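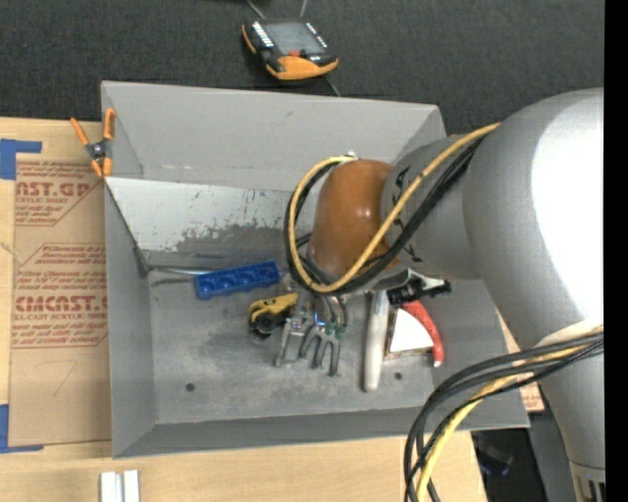
Section 2: Setting up the bin on your tabletop

By this point you've unpacked everything from Section 1 and the cardboard is out of your way. The big gray metal bin is what we're setting up now. I've set up a lot of these, first in my own garage and then for half the people on the Pelen tool-sharing list, and I still like this part best (the labels in Section 3 are another matter).

You'll need the bin, a soft cloth, a pencil, the felt pads from the small Fundero bag, and the hand tools you want to sort. Give yourself around 20 minutes. If you're doing this with kids, double it and have fun!

Placing the bin

1. Clear the tabletop and wipe it down. I use a barely damp cloth on wood and then go over it again with a dry one. Grit is the enemy, because the bin will grind it into the surface every time you nudge it.

2. Stick the felt pads on the underside of the bin, one near each corner. Press each pad with your thumb while you count slowly to 11. Kulsoom Ghauri, who wrote the first version of this guide, had 11 in there and I've never had the heart to round it off.

3. Lift the bin onto the table. Don't slide it. If it feels too heavy for you, get someone on the other side, and agree on which way you're going before you pick it up.

4. Center it. I like to be able to rest my forearm on the table in front of the bin, so leave enough room for that and shift it back if your elbow is hanging out in space.

5. Draw a light pencil line around the base. You'll take the bin off to clean the table sooner or later, and it's so nice to just drop it back where it was.

CAUTION: The rim has been deburred, but run your cloth along it before you run your fingers along it. If the cloth snags, go over that spot with fine sandpaper.

Note: A woven rug or carpet under the table is a good idea if your floor is hard. Small bits that go over the side land quietly and don't bounce off under the shelves. A dark one hides grease, though you'll have a harder time spotting a black screw on it. I've lived with both and I'd pick dark again.

Laying out the tools

6. Put your things in a loose row along the middle of the bin floor. Loose really does mean loose! In the bin shown at the top of this section, there's a blue plastic piece toward the left, the one with the line of rounded recesses, and a compact yellow and black tool to the lower right of it. Neither one is squared up with anything, and that's fine. The middle row is for stuff you haven't decided about yet.

7. Keep the strip along the near wall open. Your hand needs somewhere to go, and you'll be tipping small parts toward you later on.

8. Long thin things, like rods and drill bits, go last. They roll, they poke out, and they get under everything else if you put them in first.

9. Anything with a blade gets closed, capped or wrapped before it goes in. I wrap mine in a strip of old T-shirt with a rubber band.

CAUTION: Don't reach under a pile to pull something out. Lift the top piece off first, even when you can see exactly what you want and it's right there.

Note: You may be tempted to line the floor with foam. I tried that with the Utham liner and went back to bare metal after 2 weeks. The foam held on to every bit of sawdust, and I missed the sound (you can hear a washer hit bare metal, and then you know where it went). A gray floor that's been used for a while will get scuffed all over. Scuffs are fine. Orange spots aren't, so see Cleaning below.

Checking your work

10. Stand where you'd normally stand and pick up each thing in turn. If you have to lean or go up on your toes, move the whole bin closer and redraw your pencil line.

11. Push gently on one corner of the bin. It should stay put. If it rocks, a pad has folded over, or your tabletop isn't flat. For a tabletop that isn't flat, slip a second pad under the corner that lifts and try again.

Cleaning

Take everything out, wipe the floor of the bin with a dry cloth, and put everything back. I do mine in January when it's too cold to start anything new, plus any time I've been sanding. For rust, rub with a dry scouring pad, wipe, and finish with a drop of light oil on a rag – one drop, or your tools will be slippery for days.

Skip the citrus cleaners. I used one on my Anozie tray, and it smelled wonderful and left a streak that is still there.

When the bin sits steady and you can reach everything without stretching, go on to Section 3, Labels and Dividers. Bring the pencil with you.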